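Purkley Allotments - your questions

Can I just turn up and have a look round?
Yes, please do! I'm on plot 7 most Sunday mornings and I'll happily walk you round. The gate sticks, so give it a good shove.

How long is the waiting list?
It was two years when I joined, but it's moving faster now we've split the bigger plots. 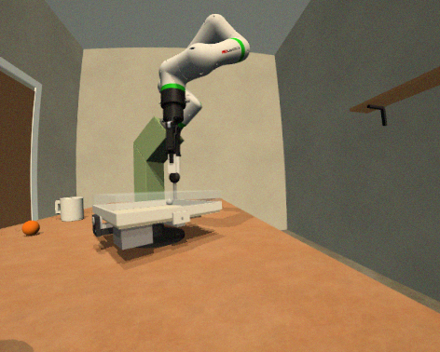

Can I keep hens?
Up to three, and no cockerels (sorry). Ask Khải Sầm before you buy any - he looks after the paperwork.

Are bonfires allowed?
Only from January to the end of March, and never when the wind's blowing towards Dristwood Lane.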